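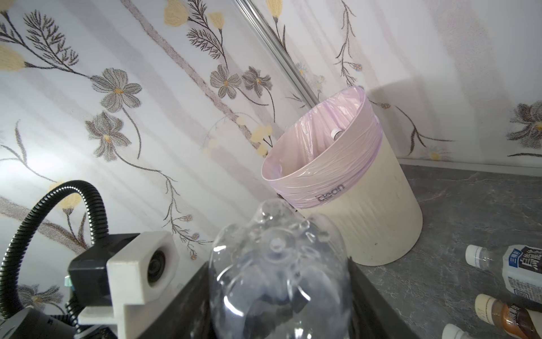

Figure 1. Crumpled plastic bottle and lined trash can on the kitchen counter.

Household Waste Sorting in a Shared Kitchen
Student project report, Drostton Residence
Prepared by Asger Nørgaard

Home | Projects | Reports | Student Work | Contact

Last updated: 26th September

1. Purpose

The project examined how residents of a shared kitchen dispose of plastic drink bottles, and whether the position of the trash can affects what is placed in it. It was carried out in 2 kitchens at Drostton Residence over a period of nine weeks.

2. Setting

Both kitchens had previously kept a single large bin beneath the sink. For the project, a smaller can was placed on the counter and fitted with a plastic liner folded over the rim. The cream-colored can in Figure 1 stands near the corner of the counter, against the floral wallpaper. A separate crate for empty bottles was kept beside the door.

3. Method

Residents were asked to crush each bottle, remove the cap, and place the bottle in the crate. Caps were to go in the counter can. A bottle cap can be seen inside the liner in Figure 1. The contents of both containers were checked every evening and entered in a log. Bottles found in the can were moved to the crate after they had been recorded.

4. Findings

The log contained 100 entries at the close of the project. Most misplaced bottles were found on evenings when the crate was already full. Crushed bottles took up less space, but thin plastic often regained part of its shape, and the crate filled sooner than had been planned. Liners that were folded well down the outside of the can stayed in place. Shorter liners slipped inward and had to be refitted.

5. Recommendations

The crate should be emptied twice a week and moved closer to the counter. A printed notice about caps should be posted at eye level. A follow-up check is scheduled for October.

Related reports
Majimbun: Food Storage in Small Kitchens
Vondix Hall Laundry Room Survey
Cesten Paper Recycling Project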